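# About Dedevus

We are a small company in Neltlow that tests household and workshop robots for the people thinking of buying them.

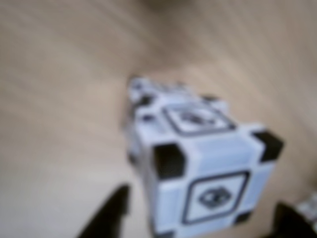

**Can a machine do the chores yet?**

Some of them, slowly, and mostly in rooms that have been tidied for it first. A robot that vacuums a flat floor is worth having. A robot that empties a dishwasher full of odd mugs is still a long way off.

## What we do

Dedevus was set up to answer that sort of question with records in place of sales talk. Makers send us machines, and so do care homes, small factories and letting agents who have been offered one and want a second opinion. We give the machine a job, let it try, and write down what it did.

Our test list has 51 jobs on it. Each is something a person is paid to do or would rather not do: wiping a table, pairing socks, loading a shelf, sorting screws into trays, carrying a box to the next bench. Every job is tried 30 times. We publish the failures along with the successes, and we say how often a member of staff had to step in.

A job only counts as done if the result would pass with the person who normally does it. A shirt folded in a heap is a fail, even if the arm moved very nicely.

## What we have found so far

Picking up one known object and putting it down somewhere else is the job most machines do best. Blocks and boxes with flat sides and clear printed markers are the easiest things to start a small robot on – it can work out where the block is and which way it faces. Take the markers away and the results drop. Change to cloth, cutlery or anything in a bag and they drop again.

Shop floors are ahead of homes. Parts arrive in the same place, the lighting stays the same, and there is no dog. Even so, of the machines we tried on bench work last year, only 2 got through a full shift without help.

Time is the other problem. We allow 60 minutes for the kitchen job, which a person finishes well inside that. Most machines are still going when we stop the clock.

## Where we work

The main workshop is in Neltlow, with a kitchen, a laundry room and a stretch of workbench laid out as you would find them in an ordinary house or a small firm. We also run Pace, a set of simple table-top tasks that schools and clubs can use with their own small robots. Pace sheets are free and can be copied.

Longer trials are held at Perkar, where we rent part of a working packing shed. Machines there have to share the floor with forklifts and with people in a hurry.

## Who pays

Makers pay a flat fee for a test and get the report at the same time as everyone else. They can't buy a second go or hold a report back. We don't sell robots and we take no commission from anyone who does.

Visits to the Neltlow workshop are by appointment. Please wear flat shoes and leave bags at the desk.

*Page last updated August 26, 2019*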